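The Ripeness Racket

The first time I paid extra for a piece of fruit because a sticker told me it was ready, I felt modern. The second time I felt cheated, and by the third I had started keeping the receipts.

Ripe-and-ready is a large part of the fruit aisle now. You will know the packs: two pears in a moulded tray, or a pair of avocados in a sleeve with a word like "tonight" on the front. The loose ones sit a few feet away for a good deal less. The difference in price buys you a promise, and I have been trying to find out what the promise is made of.

My local branch of Brisivness charges £3 for two mangoes in a Drendunitz sleeve. The sleeve says "Perfect Today". It said so on the afternoon I bought them, when they could have been used to knock in tent pegs, and it went on saying so until the skins wrinkled and I gave up. I wrote to Drendunitz to ask who decides which day is today. The reply thanked me for my passion for mangoes and told me that ripeness is a personal journey. It came with a voucher for another pack.

To be fair to the trade, ripening rooms do exist and do a real job. A lot of fruit is picked hard so it can travel, then brought on in warm rooms with a little ethylene, the gas that many fruits give off by themselves. There is nothing sinister in it. My quarrel is with the last stretch, where a careful bit of storekeeping gets dressed up as a service to the busy and handed over with a surcharge.

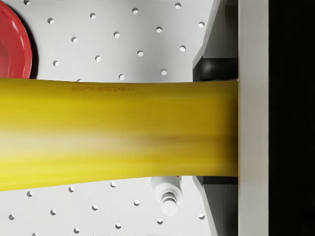
The claim also depends on what happens after the ripening room, and that part is out of the packer's hands. A pallet may wait in a chilled depot. A tray may sit by a shop door in September with the sun on it. Then it goes home in a bag under the potatoes. I can't see how a word printed on cardboard at the start of all this can know how things will stand at teatime.

Brorari, a chain that likes to be thought clever, has gone further and put a colour chart on its packs. You hold the fruit against the chart and read off the number of days you have left. I tried it under the kitchen light, then by the window, and gained a day and a half by walking across the room. Plenty of fruit doesn't change colour in any useful way as it softens, so the chart would be silly even in good light. My grandmother pressed near the stalk with her thumb. She was told off for it by greengrocers all over the county and she never brought home a bad pear.

What bothers me most is that the habit of judging is being trained out of us. A shopper who can't tell a ripe plum from a hard one has to buy the label. Pre-packing makes this worse, as you can't smell anything through film, and smell is the best guide there is to a melon.

There is a small shop near me called Tshabalala where the fruit is loose and the paper bags hang on a string. Ask for something to eat tonight and you'll be asked what time. The peaches I was given for seven o'clock were a little early, I thought, but they cost less than the ones with the sticker and I was allowed to smell them first. I still have the Drendunitz voucher in a drawer. It ran out before I could find a pack that was soft.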